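Search this site

Enter keywords

Go

Jetumell House, shared kitchens
Water and sink inspection, April

Rooms covered: first floor kitchen, second floor kitchen, Gurnodel annex kitchen. Comments are given wherever an item was not a plain pass.

1. Shutoff valves under sink turn freely
First floor: pass. Second floor: pass. Annex: cold valve is stiff. It closes fully but needs two hands. Put on the Miment work list.

2. No leaks at supply lines or trap
First floor: pass. Second floor: slight green crust on the hot line nut, dry to the touch. Wipe off and look again in 60 days. Annex: pass.

3. Hot water temperature
Let the tap run for 2 minutes before taking a reading. First floor and second floor are within the house limit. Annex took far longer to warm up than the other two. The heater is in the far closet and the pipe is not insulated.

4. Faucet body, handle and spout
Check for wobble at the base, drips after closing, and scale at the outlet. Gooseneck spouts should swing without grinding. Clean dark finishes with a soft cloth and dish soap only. Scouring powder has already dulled one handle in the annex.

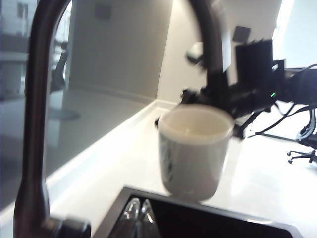

Item 4. Dark metal gooseneck faucet, with a mug at the sink.

5. Drain speed
First floor: pass. Second floor: slow. Strainer was packed with coffee grounds and rice. Cleared during the visit and drained normally after. Residents on that floor need the notice about grounds again. Annex: pass.

6. Caulk and counter edge
First floor: gap behind the sink, about 2 inches long. Recaulk before summer. Others pass.

7. Outlets near water
Test and reset buttons worked in all three rooms. The label for circuit 302 is missing from the panel door. Replace it.

8. Under-sink storage
Second floor: drain opener stored next to bleach. Separated at the time. Annex: a wet sponge had been left on the cabinet floor and the shelf paper is lifting. Remove the paper.

Open items go to Gu for pricing. Anything under $200 can be done without a second quote. The cold valve in the annex comes first.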